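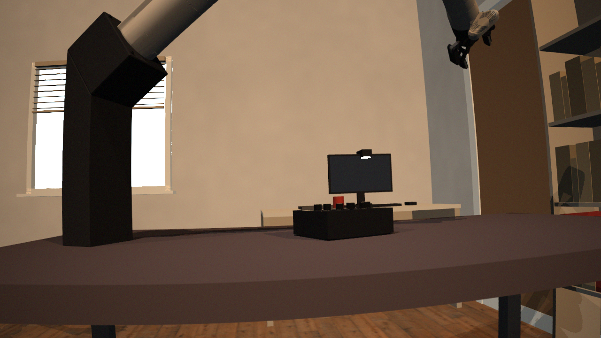

So I've spent the last fortnight getting a neural network to run on the little Giltis board I bought in December and never took out of the bag. A few people asked how it went, so, thread!

The Giltis has 12 cores and costs less than a decent pair of shoes. It's meant for people who do weather models at home (they exist, I've met two) but I wanted it for birdsong. I've got hours and hours of recordings from the back garden in Whitlock and I'm rubbish at telling a dunnock from a wren.

First problem: the software. Everything's written for Gendik, the big cluster toolkit, and Gendik assumes you've got a proper machine room and someone to shout at when it falls over. The install guide is 88 pages. I read the first nine and skipped to the index.

Second problem was me. I'd set the thing up to swap data between cores after every single step, so they spent all their time chatting and hardly any doing sums. Changed one line and a training run went from 36 hours to almost 5. I had to go and have a sit down!

Someone's asked whether this is "like a brain". Um, no. It's a lot of multiplying. My network has fewer connections than a bee has, by miles, and the bee also flies and finds its way home on next to no power. Mine needs a fan and a plug and gets confused by next door's strimmer.

That said, I do like the brain-ish chips people are working on, the ones where the bits only fire when there's something to fire about. Birdsong would suit that really well — it's mostly silence with a blackbird in the middle. If anyone's got one going spare, my inbox is open.

Oh and heat. The Giltis gets properly warm if you run all the cores overnight. I've got it standing on edge in a toast rack on the landing, which has been fine so far. Metal one, please, before anybody melts anything.

Results: robins good, blackbirds very good, great tits all right unless they're doing one of their odd calls. It thinks every wood pigeon is a collared dove. I reckon I've labelled a load of them wrong, so that's this week's job.

Jul 15, 2015 update: Hokuner have put out a new version of their maths library and it builds on the Giltis without any fiddling. Haven't timed it yet. Will post the config file once I've taken my wifi password out of it.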